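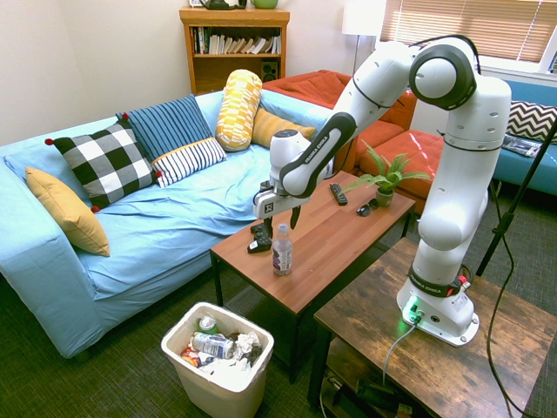 Notebook, print room, March 2018

Second proof of the Valentini novel came out of the binder today. I write down everything while I remember it, because with the first proof I did not, and then Ataahua asked me which glue temperature we used and I could only guess.

Title is "The Kerslake Letters", Katia Valentini, her first book. Inside is 235 pages, plus front matter. She wants it a little smaller than the usual paperback, and we agreed to that in August, before we had tested any paper. Now we pay for this a bit, as the smaller trim gives more waste from each sheet.

Paper: the cream Greltano for the text, the white Prukum for the cover. The Greltano is pleasant to read from but it has a strong grain, and in proof one I had cut half of the sheets in the wrong direction. The book wanted to close itself like a trap. In proof two all grain goes parallel to the spine and it opens much better. I put a mark with pencil on the wrapper of each open pack now. Please do the same if you open a new one.

Glue: held five minutes longer before clamping the first copy, no difference I could notice. The spine was roughed with the coarse blade, two passes. I bent one copy backwards at the middle, then at page 40, then near the end. No pages came out. One copy from the same batch did lose the last leaf, but that one I had clamped crooked and I saw it already when I took it out.

Inside margin is still too narrow. Katia said on the phone that she must push the book open with her thumb to read the ends of the lines, and she is right, I tried it in the chair at home for two chapters. Add 3 mm to the inside and take 1 from the outside, the rest comes from the text block. This will push the page count up. Ataahua thinks we can win it back if the letters in the story are set without the extra line above and below. I am not sure, the letters need some air around them or the reader does not notice that another person is speaking. To try on one chapter first, chapter 6, it has the most letters.

Errors found in the text while I was checking the pages (I do not read for errors normally, but these I saw):
Page 18, "her" two times.
Page 71, the sister is called Ann and on page 74 Anne. Ask Katia.
Page 112, running head is from the chapter before.
Page 190, a single word alone on the top of the page.
Page 203, quotation mark opens and does not close.

Cover. The dark blue is too dark and the author name disappears when you stand one step away from it. Katia likes it dark. Ataahua made a version with the name in pale yellow, and I printed both and put them on the shelf by the door so we can pass by them for some days before we decide. The laminate made small bubbles near the fold on two covers. I cleaned the roller and the next ones were good, so probably dust.

Giveaway copies. Katia will give away six signed books through her newsletter, and these should be from the final files and not from the proofs. Her list has 2,149 readers, which she told me with some pride. She wants the six before the rest of the first run, and I promised it, but only if the corrections come in one file and not in separate emails like last time. The first run is 55 copies. We can bind up to twenty in one day if the cutter behaves, so it is three days with the trimming.

The Zandum cutter: blade still leaves a small step at the bottom edge when the pile is thick. I cut in thinner piles and it goes away. New blade is ordered. Until then no piles higher than two books, also when you are in a hurry.

For next time:
Move the margin, make chapter 6 in both settings, send Katia the list of errors and the question about Ann.
Ataahua counts the Prukum sheets. I believe we are short for the covers.
Write the trim size on the job bag, it is still missing there.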